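Can a robot arm tidy up mixed odds and ends yet, or am I dreaming?
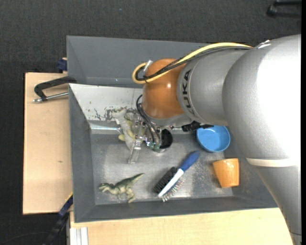

I help run a small toy library and swap shop called Fludden, and the job that eats our evenings is sorting the returns. People bring things back in one big jumble and we have to get it all out, look it over and put it on the right shelf. It's never one sort of thing either. You get a toy dinosaur lying on its side next to a hairbrush, a bowl and a cup, and every one of them wants picking up differently. My brother-in-law is convinced a robot arm could do this while we're all at home having our tea, and he's found a second-hand one going for 3,000 (pounds, and that's just the arm, no idea what else you'd need!). I've seen plenty of clips of them whizzing boxes about, but boxes are boxes. Has anyone tried one on a proper mixture? I don't mind if it's slow. I do mind if it flings a dinosaur across the shop. We've got one long table we could give over to it and a couple of deep metal trays. Any thoughts welcome, even rude ones.

Posted by Marmalade_Jo, 28 August 2023

Judit Hajdu

I work in the packing hall at Drerkport and we've had an arm on returns since March, so I can tell you how ours gets on, for what it's worth.

Picking up one thing at a time out of a shallow bin, yes, it can do that, and better than I expected. A bowl sitting the right way up is fairly easy for ours, it takes hold of the rim and off it goes. Cups on their sides are all right if they haven't rolled up against the wall. If they have, there's no room for the finger to get down beside them and it'll have a few goes, give up and move on to something else. Soft toys it squashes but gets. Hard plastic animals are a pain, all those legs and tails, and it'll grab one by the foot, lift it, and then the thing swings round and drops. Hairbrushes we don't get, but I'd guess it would be fine on the handle and hopeless on the bristles.

The bit I'd worry about for you is the "look it over" part. Ours doesn't know if something is cracked or grubby or has a piece missing. We still have 2 people on the line doing that, and they're quicker at it than they used to be, but they're still there. So you'd be saving the lifting, and with toys I don't suppose the lifting is what makes you tired.

Also the price of the arm is the small part. You need the gripper, the camera, the guarding, someone to set it up and someone to ring when it sulks. Please don't leave a big one running in a shop with the lights off and nobody there, whatever your brother-in-law says. Get somebody qualified to look at the safety side before you even plug it in.

tinpot_ted

no. buy more trays

Wren at Skallusport

Bit more hopeful than Ted! We're a repair café and we borrowed a little desktop arm for a fortnight, a much lighter thing than the factory sort. It managed to sort wooden blocks from plastic cups without much fuss, as long as we spread them out first. Once they were heaped up it got in a right muddle, and by the time you've spread everything out by hand you might as well have put it away (my other half pointed this out on day one and was unbearable about it).

What did help was changing how things come in. We put 3 crates by the door, one for toys, one for kitchen bits, one for everything else, and people mostly get it right. Cost us next to nothing. I'd try that over the winter and see how much sorting is left. If you still fancy a robot after that, ask a local college whether they'd like a real job for their students to have a go at, because they're often short of awkward objects and it sounds as though you've got plenty.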